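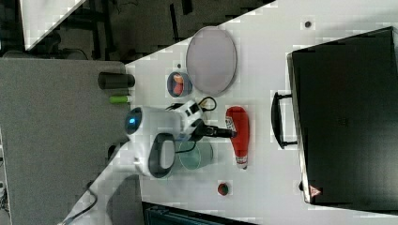 Tabletop set-up at the Anamside bench, with the gripper pointing towards the red bottle.

Home | Research | Methods | Guides | Downloads | Contact
Search this site Enter keywords Go

How to run the Piltura clutter test for single-arm grasping

Last revised Jun 21, 2026

This guide sets out the procedure used by the Pasbridge Laboratory to measure how well a learned grasping policy copes with a table that holds more than the target object. It is written for partner groups who wish to report results on the same terms. The method was first used in a study of 571 trials, and the layout sheets from that study are still in use.

Before you begin

You will need one arm with a two-finger gripper, a plain table top, a set of everyday objects and the printed layout sheets. The policy under test must be frozen. Any change to its weights or settings after the first trial starts a new test, and the earlier trials may not be carried over.

Setting out the table

1. Choose a target. A bottle lying on its side is a suitable first target, as its angle can be changed from one trial to the next without moving the other objects.

2. Place the other objects as shown on the layout sheet. Mix low, wide items such as plates with small round ones such as bowls and model fruit. Clear glass containers should be included in at least one layout, as depth readings on glass are often poor.

3. Turn the target by 45 degrees between trials. Leave everything else where it is.

4. Return the arm to its start pose and check that no cable is pulled tight at the wrist.

Running a trial

Start the recording, then give the policy its instruction in the exact wording on the sheet. Do not repeat or rephrase it. A trial ends when the target has been lifted and held for 5 seconds, or when the time limit printed on the sheet is reached. If the arm pushes another object off the table, stop the trial and enter it as a fault - a later success does not cancel it.

The operator must not touch the table during a trial. Small shifts in the other objects are allowed and should be noted.

Scoring

Enter each trial as a success, a miss or a fault. Give the three totals separately for every layout. A single combined score hides the effect that the test is meant to show. In the Anamside series of 165 trials, most faults came from the wrist touching a nearby object during the approach, and few from the fingers themselves. Groups using the Zwahlen planner should therefore record the approach path as well as the final grasp.

Sending in results

Send the completed score sheets and the recordings together. Sheets without recordings will be returned. The next round of comparison closes in July, and layouts for the following round will be placed on the Downloads page after that.

Contact the Methods Office | Copyright Pasbridge Laboratory | Back to top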